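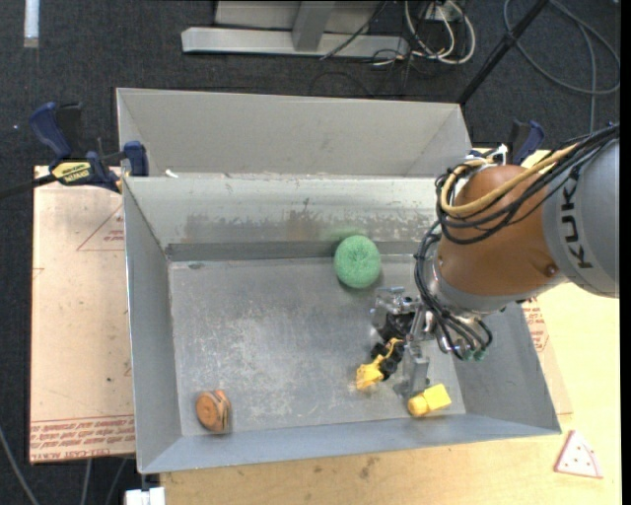

Sorting a toy bin is one of those jobs that looks as if it needs no teaching at all, and yet every March, when we reach this part of the Belldale course on keeping shared playrooms, it is the session that runs over time. So let's take it slowly, and please do keep these notes by you when you do your own bin at home or at your placement. The first thing I'd like you to practice is looking before you tip anything out. Take a metal bin with only a few things left in the bottom of it, a green ball with a spongy-looking surface, say, and a black and yellow toy with a scoop-like end lying toward the front. You could probably name a home for each of those two without touching either one, and that little moment of deciding first saves a great deal of shuffling things from pile to pile afterward.

Part 1. Groups that children can use

Most of us, left to ourselves, sort by color, and it does look lovely on a shelf for an afternoon. The trouble comes at pick-up time, when a four-year-old is holding something that is two colors at once and has no idea which tub it belongs to. For this course we sort by what the toy does: things that roll, things that dig or scoop, things that stack, things that pretend (food, dolls, telephones and so on), and a last group I call "parts of something," for pieces that have wandered away from their set.

Please don't make more groups than that to begin with. I once set up a room at Gethin with a separate tub for nearly everything, and I was very proud of it, and by snack time the whole lot was back in one heap on the rug! Five groups is plenty. You can always split one later if it gets too heavy to lift.

Some toys will fit two groups. A digger rolls and it scoops. Pick the one the children in your room would say first, and then stick to it.

Part 2. Going through the bin

Set the bin on a table at a height where you can reach the floor of it without leaning your ribs on the rim. Take out the big pieces, then the round ones, which will only roll away from you if you leave them. Small bits come last. Run your hand along the corners and any ledge, and pick out scraps and fluff as you go.

Look at the bin itself while it's empty. Scratches and scuffs in sheet metal are ordinary wear and you needn't worry over them. A sharp edge or a lifted seam is another matter, and the bin should go out of use until it has been seen to.

Wipe the inside with a damp cloth and dry it well before anything goes back.

Part 3. The "parts of something" tub

Keep this one small. We use the Sarnisero tub with the lid, mostly because it is too little to hold very much. Empty it at the end of each month. Whatever can be matched goes home to its set, and whatever can't may go to the craft shelf if it is clean and too large to swallow.

For next time

Sort one bin, of any size, into the five groups. Write down every toy that gave you trouble and where you put it in the end, and bring the list with you to room 132. Half a page is fine.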